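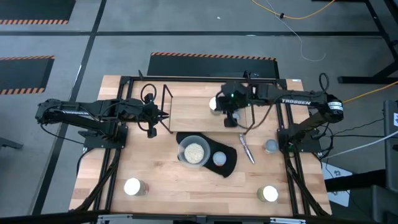 I finally gave up on the old kitchen bench in May. It was laminate over chipboard, the edge by the sink had swollen, and no amount of silicone was going to bring it back. The quote for stone was $1,840 before anyone cut a hole for the tap, so I started looking at timber.

There's a yard in Clemuden called Handwood that sells offcuts and seconds out the back. Most of it is short stuff, fine for shelves or a chopping board but no good for a bench. I went three Saturdays running before they had a length that would do. It cost me $109 for the main piece and $77 for the return beside the stove.

Finishing took longer than fitting. I sanded to 180 grit, wiped it down and left it overnight, then put on the first coat of oil with an old T-shirt. The tin says two coats. I did five, and the end grain around the sink got a couple more – it drinks the stuff.

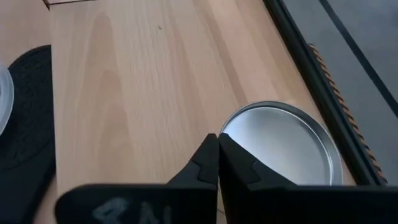
Pale timber with a shallow metal pan on it.

Grain was the part I spent the most time on. Pale boards look plain in the rack, but the arches show up once you stand back a bit, and you want to decide which way they point before you cut. I got the return backwards and had to live with it.

Living with a timber bench is mostly a matter of wiping up. Tea leaves a ring if you leave it till morning. Beetroot is worse. A light sand and a dab of oil fixes both, and I keep the rag in a jar of water with the lid on, as oily rags can catch fire by themselves.

I'll re-oil it again before winter. The splashback is next, and I still haven't settled on a colour for the tiles.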